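How a Robot Learns to Close the Freezer

Have you ever left the freezer door open and had a grown-up yell from the other room? I have, lots of times, and I'm an adult with a job! My job is teaching a robot to shut doors like that one. It's much harder than it sounds, and last year our little team found a trick that helped a lot, so I want to tell you about it.

Our robot is called Covau. Covau rolls around on the floor and looks at the world through a camera on its head. What the camera sees is what Covau has to work with. It can't remember that the kitchen is the kitchen, or that freezers are cold, or that you have to push a door and not the wall next to it. All of that has to be learned.

So how do you teach a robot? One way is to write down every single move. Roll forward this much. Lift your arm that much. Push. That's called programming, and it works great until somebody moves the desk. Then Covau does exactly the same moves and pushes nothing but air (I have watched it do this, and it looks very proud of itself).

The other way is to show it. My friend Sang Nông and I take turns steering Covau with a pair of hand controllers while it records what the camera sees and how its motors move. Each try is called a demonstration. We did 430 of them. My thumbs were so sore!

Then a computer program looks through all those tries and hunts for patterns. When the door looks like this, the arm went that way. When the door looked smaller, Covau rolled closer first. After enough practice the program can look at something new and make a guess about what to do next. Scientists call that kind of program a model, which confused me when I was a kid, because I thought models were little airplanes you glue together.

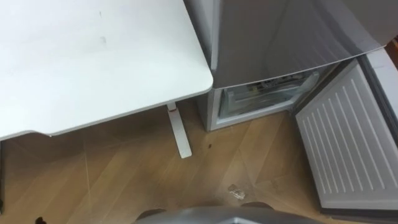 What Covau's camera sees: the freezer is open, the ridged inside of its door is facing us, and that gray shape at the bottom is part of a robot.

Look at how much stuff there is to sort out! There's a desk very close to the fridge. There's a shiny floor with slanting lines all over it. There's a crumpled see-through scrap lying on the floor. You know right away which part is the freezer door. A computer starts with a big pile of colored dots and has to figure out where the door stops and the floor begins.

And shiny things are sneaky. A reflection on a floor can look like an edge, and a clear plastic drawer is hard to see at all. Try it at home: hold a clear plastic cup in front of a window, close one eye, and see if you can tell exactly where the rim is.

Okay, now for our trick. At first we made every demonstration perfect. We rolled straight up to the door, pushed it nicely, and finished. We thought perfect lessons would make a perfect robot. Then we let Covau try by itself, and it closed the door in only 41 tries out of every hundred. Ugh.

Michalis Mavromatis, who works with us, asked a really good question. What does Covau do when it's a tiny bit off? We checked, and the answer was that it had no idea. It had never seen a mistake, so it had never seen anyone fix one. If its arm landed too low, it just kept going, lower and lower.

So in August we started making mistakes on purpose. We'd steer Covau a little too far to the left, and then steer it back. We'd miss the edge of the door, back up, and try again. It felt silly, like falling off your bike to practice getting back on. But then Covau began to do it too! It would miss, stop, scoot backward, and have another go. With the new lessons mixed in, it missed only 3 tries in a hundred.

Does that mean Covau can close any freezer in the world? Nope. We've only tested it on 2 kinds of door, and your freezer might have a handle in a funny place or a door that sticks. We'd need to show it many more kitchens to find out. Sang wants to try doors that slide next, and I want to try cupboards, so we're still arguing.

If you'd like to test our idea yourself, grab a friend and a blindfold. Ask your friend to guide you to a door using only words, and do it once with perfect directions. Then have them send you slightly the wrong way and talk you back. Go slowly, and clear the floor first. Which time did you learn more about the room?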